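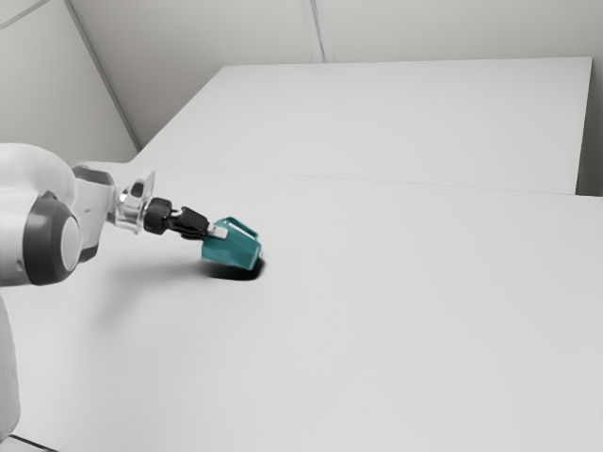

Wodau House craft rooms
March walk-round checklist, with comments

Covers the ground floor cutting room, the sewing room, the kitchenette, the corridor and the back stairs. Marks used: OK, Fix, Ask again. "Ask again" means I was given an answer and didn't believe it.

The printed form has a tick box for each line and no room for writing, so the comments have been typed up separately. A form with nothing but ticks on it tells you that someone owned a pen.

1. Ways out

Front door opens fully from inside without a key: OK
Back door opens fully from inside without a key: Fix
Corridor clear to its full width: Fix
Exit signs lit: OK
Back stairs, handrail firm: OK

Comments: The back door opens, if you lean on it. Last month's sheet says "a bit stiff in damp weather". I tried it at 16:00 on a dry afternoon and it was stiff then too. The bottom has swollen and is catching on the sill, and anyone slight or elderly would struggle. Plane it, seal it, stop blaming the weather.

The corridor had two rolls of wadding and a pushchair in it. I'm told they are only there during classes. Classes are when people would be trying to get out.

Handrail is fine. I pulled at it harder than I needed to, as it was marked loose in the autumn with no note of anybody tightening it. Somebody must have. Please write these things down.

2. Fire alarm and extinguishers

Weekly test recorded: Ask again
Call points not blocked: OK
Extinguishers in place, pins and seals present: OK
Extinguisher service label in date: OK
Fire blanket in kitchenette: OK

Comments: The test book is filled in for every week since the new year in the same blue ink and what looks very much like one sitting. I can't prove it. I would like to be in the building for the next test, and I'd like not to be told beforehand which call point is going to be used.

Drundico serviced the panel and left a sheet saying "all satisfactory". It doesn't say what was looked at. Have asked for the full list and been sent the same sheet again, this time as a scan. Marked as open until the list comes.

The extinguisher by the sewing room door hangs behind the coats. You can see the bottom of it if you know it's there. I have passed the line, as it is in place, but move the hooks.

3. Plugs, leads and small appliances

Leads undamaged along whole length: Fix
No extension plugged into another extension: Fix
Plug tops not cracked or discoloured: OK
Appliance labels readable and in date: Ask again
Irons, flex and rest plate: Fix

Comments: Every time I come, there is one extension plugged into another under the window in the sewing room. Every time it is unplugged in front of me with a little laugh. There aren't enough sockets on that wall for the number of machines, and until there are the second lead will keep coming back. Get a price for sockets. Telling people off has had a fair run.

The tested label on the kettle has worn down to a green smear. Label number 1759 is in the register as "kettle, white". The kettle is black. Either the kettle was changed and the label peeled off and moved over, or the register is wrong. Neither makes me want a cup of tea.

Two of the three Oei irons are fine. The third has tape around the flex where it goes into the handle. Tape is not a repair. It has been taken out of use and is in the locked cupboard, and I would be grateful if it didn't turn up on the board again with fresh tape on.

The shop says the irons switch themselves off when left standing. I left one standing and went to do the corridor. It did switch off, though it took long enough that I wouldn't rely on it with a child in the room. Keep the "last one out checks the irons" notice up.

4. Tables and cutting surfaces

Legs locked, no rocking: Fix
Edges free of splits and lifting: OK
Tops clean and clear before a class starts: Ask again
Blades put away capped: Fix
Space to walk on all sides: OK

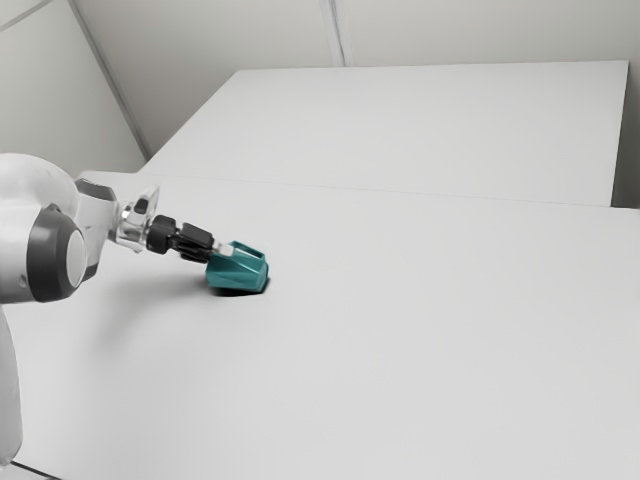 The cutting tables came from Husberg with a stated load of 50 kg each, and I'd treat that as a number for a table standing square on a level floor, which ours don't. Two of them rock. Folded card under a foot is how they have been levelled so far, and card squashes. Fit proper adjustable feet. On colour, I had argued against going pale when the old tops were replaced, as I thought they would look filthy in a fortnight, and I have changed my mind. Against a broad, pale grey-white top like the one in the picture, that angular teal object shows up even while it is held just above it, and it would be hard to sweep it off with your sleeve by accident. The same goes for a blade cover or a dropped pin. It only works if the top is bare to begin with. Ours had patterns, a lunch and somebody's post on them, and I found a rotary cutter under the post, uncapped.

The edges I have passed, with one doubt. The table nearest the door has a corner which has been knocked, and it is starting to look rough. Run a hand along it before each class with the long fabrics. If it catches a sleeve, take the table out.

"We always clear the tables" was the answer I got on the third line. See above regarding lunch.

5. Knives, needles and scissors

Sharps tin present and not overfull: Fix
Scissors counted in and out: Ask again
Craft knives stored closed: OK
Magnet for pins available: OK

Comments: The sharps tin is an old biscuit tin with "sharps" on the lid. I have no quarrel with biscuit tins. This one no longer shuts. Empty it by way of the proper collection and start another.

According to the sheet, there are 16 pairs of fabric scissors and 16 go back in the rack each evening. The rack has fewer slots than that. When I asked where the rest live, I was shown a drawer, then a different drawer. I'm not saying any are missing. I am saying the person who writes 16 on the sheet is copying it from the line above.

Knives fine. The magnet is good and people do use it, so credit where due.

6. Glues, dyes and sprays

Stored in closed cupboard: OK
Containers labelled: Fix
Safety sheets available: Fix
Window opens for airing: OK

Comments: There is a squash bottle of something purple on the lower shelf. I was assured it's dye and that everyone knows it is dye. There is a toddler group next door on two mornings. Throw it out or put it in a marked container with a child-proof cap, on the top shelf.

The folder of safety sheets has one for a spray glue that was given up years ago and none for the one in the cupboard now. The new tin says "low odour" on the front, and I was told this means it's safe to use with the window shut. It means it doesn't smell much. Read the back.

7. Floors and lighting

No trailing leads across walkways: OK
Mats flat: Fix
All lamps working: Fix
Emergency lights hold when mains is off: Ask again

Comments: The mat at the kitchenette curls at one corner. It has been turned round so that the curl is against the wall, which I quite liked, except that the corner now facing out has begun to do the same. New mat.

One tube out in the cutting room, over the guillotine of all places. On order, apparently. It was on order last time.

The emergency lights came on when the mains was cut at the board. They were then switched back after a few seconds and I was told that counted as a test. It shows that the lamps light up. How long they stay lit is the thing I would want to know in a dark stairwell, and there is no record of a full-length test. Arrange one for an evening with no bookings.

8. First aid and accident book

Box stocked to the list in the lid: Fix
Eye wash in date: Fix
Accident book present: OK
Nearest help number displayed: OK

Comments: Plenty of large dressings, not a single small plaster. Cut fingers are the one injury we can count on in this building. Eye wash out of date, binned by me.

The accident book has no entries since the summer. I would love to believe it. There was also a strip of bloodied kitchen roll in the cutting room bin.

Follow-up

Before the next class: back door, small plasters, purple bottle, sharps tin, corridor.
Before the end of the month: table feet, tube over the guillotine, mat, coat hooks, missing safety sheet.
Needs a price: sockets on the window wall.
Waiting on others: full list from Drundico.

Job reference for all the above is 1009. Please put it on any invoice. Last time three jobs were reported as done and only one invoice could be found, and I had to go and look at the other two myself. One of them had been done.

Reply to comments received on the previous sheet

"The tone is discouraging." Noted. The lead under the window was still there.

"Could we have the visit dates in advance?" No.

"Is it really needed every month?" For the lights and alarm, yes. For the tables I would be happy to go to every other month, once I've seen two clean sheets in a row with the tables bare when I walk in.

Next sheet to be pinned inside the kitchenette cupboard door, left-hand side, over the old one.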